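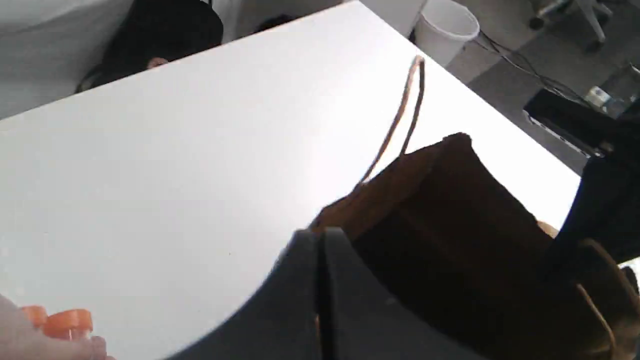
Month one of not buying any new clothes. February, so the easy one, I've been in the same gray sweater since Saturday anyway. But I've already learned stuff. Mostly that I shop when I'm tired. Not when I need things. A plain brown paper bag on a white table still gives me that little lift, like somebody handed me a present, and that's before I know if it's socks or groceries. Years of training, I guess.

So, the rules, for those who asked. No new clothes, no shoes, no "it's basically a coat" blankets. Secondhand is ok but only 2 things a month. Mending supplies don't count. Jamila says that's a loophole. Jamila has a sewing room so she can hush.

What I've spent so far: six dollars, on thread and a zipper. Same month last year was $409. Went back through the card statements and had to get up and walk around the kitchen. A chunk of that was boots I wore twice. Sold them to Rodrigo's sister, she loves them, fine. 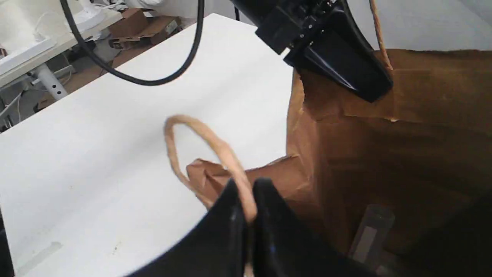
*Twisted paper handles. Weakness of mine.*

The unsubscribing took a whole evening. 94 store emails in one week, I don't even remember signing up for half. Kept one (the Illthorpe thrift shop, they only write when they have a half price rack). Deleted the Ceko app too. Reinstalled it. Deleted it again the next mornign.

Hard part is lunch hour. I used to walk over to the shops just to have somewhere to go, and now I need a different somewhere. 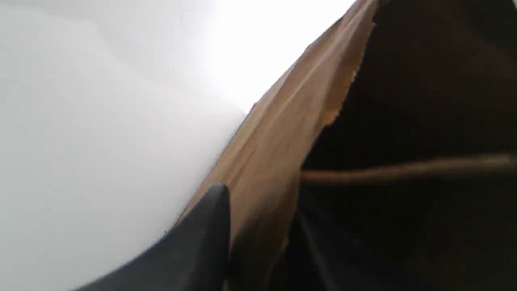 Tried the library, which is good but closes at 1 for some reason. Tried just walking. Cold. Oda wants to start a swap at work, everybody brings a few things, so that might fill a lunch or two. I have a green dress I'd give up. Maybe the belt.

Next month is my cousins wedding and I have nothing to wear, or I have eleven things to wear, depending who you ask. Will report back. Gotta run, zipper's half in.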